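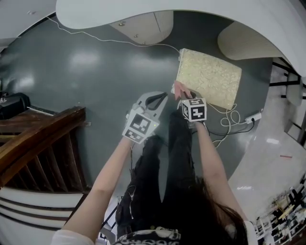
Honano Memorial Park Forum
Board: Ceremonies and Observances
Topic: Reading of names at the August remembrance

HonanoParkOffice
Posted 28 Dec 2019
The Park Office invites comment on the order of service for next August. The memorial wall now carries 243 names. At the last observance the names were read in full before the musical tribute, and a number of families wrote to us afterward, some with thanks and some with concerns about the length of the program. Two arrangements are under review. The first keeps the full reading. The second would read only the names added during the past year, with the choir singing while guests walk the length of the wall. Comments from member organizations and from individual supporters are equally welcome.

NidenChoralSociety
The Society was honored to sing at the last observance and would be pleased to return. We ask that the Office settle the order before our rehearsals begin. Our singers stood for the whole of the reading, and several of our older members found this difficult. We would support the second arrangement, or the first with chairs on the risers.

eastgate_family
I write as the daughter of one of those whose names are on the wall. With respect to the Society, I cannot support the second arrangement. For many of us the reading is the reason we travel. My mother's name was added in the first year, and under this plan it would never be spoken again. Chairs seem to me a small matter by comparison.

NidenChoralSociety
We thank the previous poster and regret it if our comment gave offense. We did not intend to suggest that any name is less important than another. We will gladly sing under either arrangement.

bellringer_west
I timed the reading from my seat. It took 17 minutes. I do not consider that too long for a memorial service. The welcoming remarks were longer, and I would respectfully suggest that the Office look there first.

HonanoParkOffice
We have noted the point about the welcoming remarks. For the benefit of those who have asked, the following matters are already decided:

1. The observance will begin at 11 in the morning at the main gate.

2. Seating will be provided for 400 guests, with the front rows held for families.
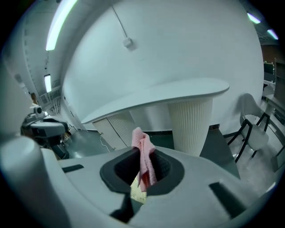
3. Sound equipment will again be supplied by Gromex, with an added speaker at the far end of the wall.

4. Wreaths may be left at the wall through the end of the week.

bellringer_west
The added speaker is welcome. Those of us near the Marty Fountain heard very little of the choir last time.

quiet_supporter
May I offer a middle course? The names could be read in full by two readers in turn, with a short hymn at the halfway point – the choir could then be seated before and after. I attended a service of this kind at another memorial and found it dignified.

eastgate_family
I could accept that, provided every name is read. I would ask that the hymn be one the guests can join.

NidenChoralSociety
The Society has no objection. We can send the Office a short list of suitable hymns.

HonanoParkOffice
Please do so by regular mail or through the contact page. The proposal for two readers will be placed with the other comments, and this topic will remain open.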